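Materialkunde Keramik, Skript zur vierten Sitzung
Thema: Glasur, Glanz und Selbstbetrug
Stand: 17. Mai 2022

Wer letzte Woche gefehlt hat: Wir waren beim Unterschied zwischen Scherben und Glasur. Der Scherben ist der Körper, die Glasur das Glas darauf. Glas verzeiht wenig und petzt gern.

4.1 Kanten
An scharfen Kanten zieht sich die Schmelze zurück, in Mulden sammelt sie sich. Wer facettiert baut, bekommt deshalb helle Grate und dunkle Täler, ob bestellt oder nicht. In der Prüfung bitte "Oberflächenspannung" schreiben und nicht "Schicksal". 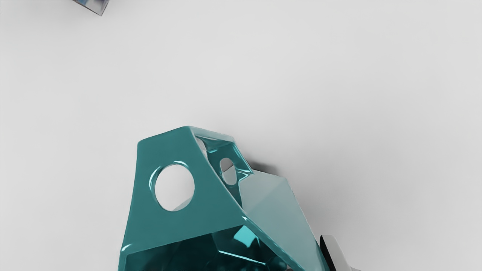
Abb. 1: Glänzende Oberfläche in Blaugrün mit Lichtreflexen an Kanten und Rändern; runde Öffnung in der Vorderfläche.

4.2 Öffnungen
Jedes Loch ist eine Sollbruchstelle mit gestalterischem Anspruch. Geschnitten wird lederhart, der Rand danach mit feuchtem Schwamm gerundet. Die Versuchsreihe Lustberg umfasste 70 Platten, und die Risse begannen fast immer dort, wo jemand den Schwamm für überflüssig hielt.
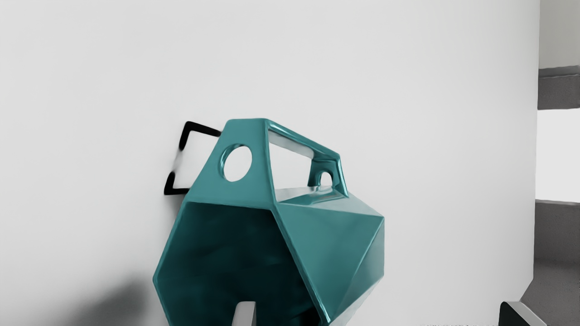

Abb. 2: Facettierter Körper mit henkelartigem Bügel und rundem Loch. Man beachte den glatten Lochrand.

4.3 Farbe
Türkis entsteht klassisch durch Kupfer in alkalischer Glasur. Dieselbe Menge Kupfer wird in bleihaltiger Glasur grasgrün und bei Reduktion rot - das Element hat keine Meinung, es richtet sich nach der Umgebung. Unser Rezept Kestano (Blatt 635) ist bleifrei, läuft aber bei zu dickem Auftrag zuverlässig auf die Ofenplatte.

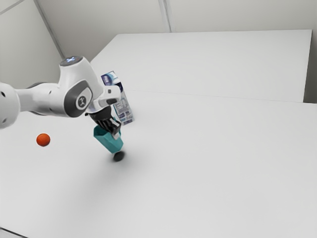
Zur Auftragsstärke also: Tauchen, drei Sekunden, abtropfen lassen. Der Fuß bleibt frei. Über 406 Gramm Rohglasur pro Eimer Zundska braucht in diesem Kurs niemand.

Bis zur nächsten Sitzung: Blatt 635 lesen, zwei Probeplättchen schrühen, Eimer beschriften. Auch den eigenen.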